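Notebook, Aug 14, 2018
Costume and props workshop, the cricket picture

Long day, good day. The first thing to record is that the batting pads for the stadium sequence are finally the right colour. I'd been fretting over them since April, when the first pair came back from Drovia such a bright white that they'd have glowed under the floodlights, and I'm so pleased with how the tea and the second wash have brought them down (two bags to the tub, left overnight, in case anyone needs to match them later).

Our lead bats at 62 in the big innings and finishes on 73, so we need three stages of grubbiness on his whites. Stage two is done. Stage three still wants a proper grass stain on the left knee, and I'd like to do it by hand, slowly, with a cup of tea beside me.
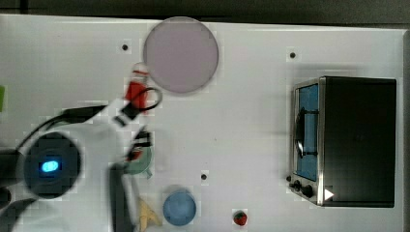
Yolotzin Gallegos reckons the stain should be on the right knee, as he dives to his right in the run-out and the editor is bound to cut straight from one to the other. I went back to the storyboards and she's quite correct, bless her, so right knee it is. I've changed the label on the hanger and rubbed out my old note on the board.

Crowd clothing next. We have 400 shirts in the team colours from Kosico and the scene is meant to look like a full house, so the effects people will be copying our crowd up to 2,000 and then beyond. They've asked for plenty of variety in the hats and scarves, and I do see why! One chap in a yellow sunhat popping up in every bay would spoil the whole match.

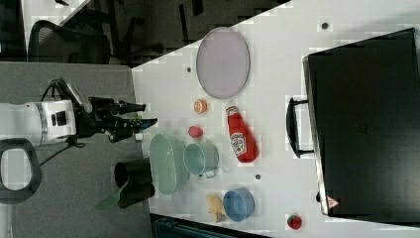
The hats, then, I'm going to split into four bundles by colour, with the yellow ones kept well back from the boundary. Iraís Varela has offered to pin the bundles to the seating plan, and I'll take her up on it gladly.

Helmet grille is still rattling in the close-ups. Tried felt, tried tape, the felt was better. Fikre wants the helmet back for sound tests, so finish that first.

Still to do: ring Flurnow about the spare gloves, size 9, left hand.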